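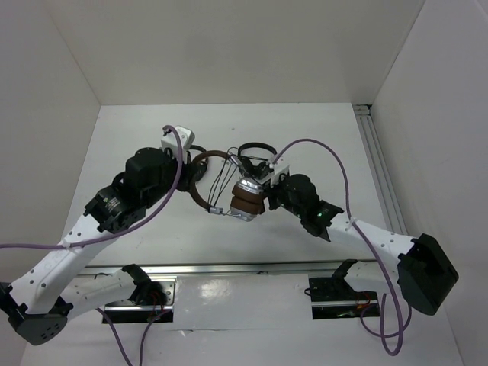 Does sound get tired, Takumi Ueda wrote to ask, or does it keep going forever? What a great question! To answer it, we need to go looking for wiggles.

## Sound is a wiggle

Every sound starts with something shaking. Pluck a rubber band and watch it blur. As it swings out, it shoves the air next to it. That bit of air bumps the air beside it, which bumps the next bit, and off goes the wiggle across the room - all the way to your ears.

Scientists call these wiggles **vibrations**. If something shakes 100 times every second, you hear a low hum. Make it shake faster and the sound gets higher. A mosquito's whine is high since its wings beat so incredibly fast!

Headphones make wiggles too. Inside most of them is a thin, light sheet that moves back and forth when electricity tells it to. It only has to push the tiny pocket of air next to your ear, so a very small push can sound like a whole orchestra.
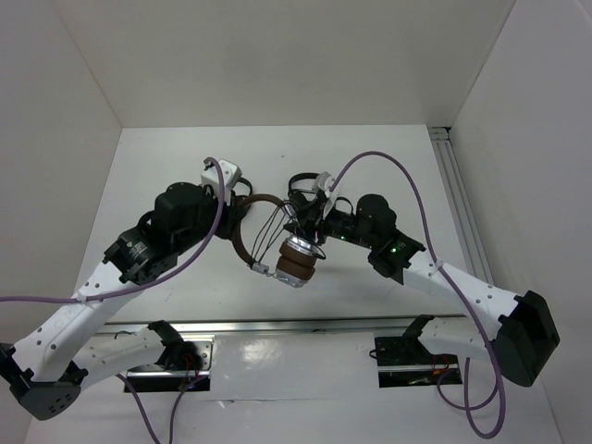
Air isn't the only thing that can carry a sound. Water does it too, and more than four times faster than air! Whales can hear each other across huge stretches of ocean. Solid things are even better at it. Press your ear to a wooden table and ask a friend to scratch the other end very gently. It sounds enormous!

## So, does it get tired?

In a way, yes. As a sound spreads out, its energy has to fill more and more space, like butter on a bigger and bigger piece of toast. Some of it also soaks into curtains, carpets and coats, where it turns into a teeny bit of heat. After a while the wiggle is too weak for anyone to hear.

## Try it: the spoon bell

1. Tie a metal spoon to the middle of a long piece of string.
2. Wrap one end of the string around each pointer finger.
3. Rest your fingertips against the little flaps at the front of your ears. Don't poke them inside!
4. Lean forward and let the spoon bump a table.

Bong! Now try a bigger spoon. Is the note higher or lower?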